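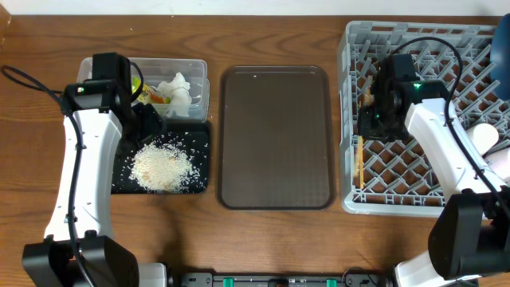
About Arkero

Arkero supplies and maintains tableware, trays and dish racks for workplace lunchrooms, school canteens and small residential kitchens. The business has two sites: a wash and sorting room at Lasholm, and a small store next door where replacement stock is kept.

What we handle

Our work begins after the meal. Serving trays, plates, bowls and cutlery come back with food still on them, and each item goes through the same order: scrape, rinse, wash, rack, dry, inspect. Rice is the most common residue. It is scraped dry, before any water is used, as wet grains swell and block the sink strainers. Paper napkins are picked out by hand and kept apart from vegetable scraps wherever the local organics service requires it.

Food scraps go into rectangular tubs with straight sides. We prefer clear plastic for these. Staff can check the fill level and the contents from the side, and a stray fork is easier to spot.

Trays and racks

Serving trays are stocked in dark colours with a raised rim and rounded corners. A square corner traps residue and chips sooner. Trays are stored on edge and are not stacked until they are fully dry.

Open-lattice plastic racks are used for draining. Each rack is washed at the end of the shift and checked for cracked ribs. Racks with damage at the base are withdrawn — those with minor surface marks stay in service.

Capacity

The Lasholm room processes 3960 items in a normal week and serves 38 kitchens. Collection runs leave at 4 pm. Clean stock is returned the next morning in lidded crates, labelled by kitchen.

Product lines

Plusulis is our standard tray and rack set for canteens. Nina is the smaller set, sized for a domestic bench and a single sink. Parts are interchangeable between the two, except for the drip trays.

New accounts

Send us the number of meals served per day, the bench dimensions and the type of organics collection at your address. A written quote follows, with a trial set on loan if required.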